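Thread on the Mancombe building, for anyone who asked how the co-op conversion works on paper. Long, mostly procedure.

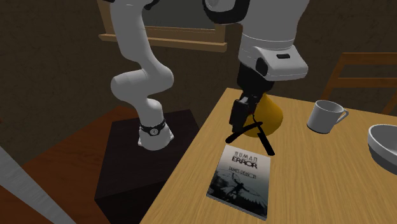

1/ The tenants' group at Mancombe has 78 members and a signed option to buy. The option fixes the price but says nothing on repairs, so the survey matters more than the vote did. White arm on its dark pedestal, light wooden table to the right, reddish-brown floor.

2/ Structure. The building goes to a company with no share value. Members hold one vote each and cannot sell it. If the company winds up, any surplus goes to another co-op with the same rules. This is written into the articles and takes a unanimous vote to change.

3/ Money. Loan stock is sold in units of 400, repayable after 10 years, interest set by the buyer between zero and the cap. Most buyers so far have picked zero. We did not ask them to.

4/ The Clanudov house used the same articles and hit one problem: no clause on what happens when a member stops paying but still lives there. They had to add one in the middle of a dispute. Ours is clause 5. Read it before the meeting, not during.

5/ The other bidder, Ogunleye, wants the lot for parking and storage. Their offer is higher but conditional on a zoning change. Ours is not conditional on anything except the lender. The seller's lawyer has both in writing.

6/ Work days run through November, starting at 10 in the morning. Current list: gutter on the north side, rewiring the stairwell, clearing the boiler room. Bring gloves. The stairwell needs someone with a license.

7/ Kustent has agreed to lend scaffolding for the gutter. It has to be returned complete - every clamp. Last time two boxes came back short and we paid for them.

8/ Correction to 3: the cap is 5 percent, same for all units. An earlier draft of the leaflet had no cap printed. If you have that one, recycle it.

9/ Articles and the blank loan form are at the front desk. Questions about clause 5 in the replies, please, so the answers stay in one place.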